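Investors > Complaints and Recovery > Arbitration FAQ

Print this page | E-mail this page

Broker Account Claims: Frequently Asked Questions

What kinds of losses can be claimed?
Mendoza Dromach reviews claims for unsuitable recommendations, excessive trading, and trades made without the customer's consent. A drop in market value alone does not support a claim.

Which records should I send?
Send monthly statements, trade confirmations, the new account form, and any e-mail or text messages with the broker. If statements are missing, request copies from the firm in writing and keep the request.
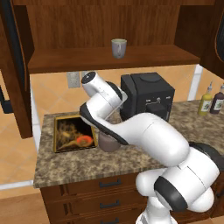

White robotic arm over a granite countertop.

My broker has left the firm. Can I still file?
Yes. The firm that held the account at the time of the trades can usually be named. The broker can be named as well, wherever he or she now works.

How long does intake take?
Files are assigned within 13 business days of receipt. A written opinion follows within 34 business days. Accounts with margin or options activity are sent to Evaristo Contreras in the Tumthorpe office for a separate trading analysis.
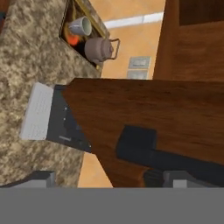
Countertop sink with a mug and kettle.

Is there a charge for the review?
There is no charge for accounts with 20 or fewer disputed trades. Larger files are quoted before work begins.

Can I cancel after signing?
A signed engagement can be canceled in writing within 72 hours. Original documents are returned by mail.

Last revised 2019-04-17

Print this page | E-mail this page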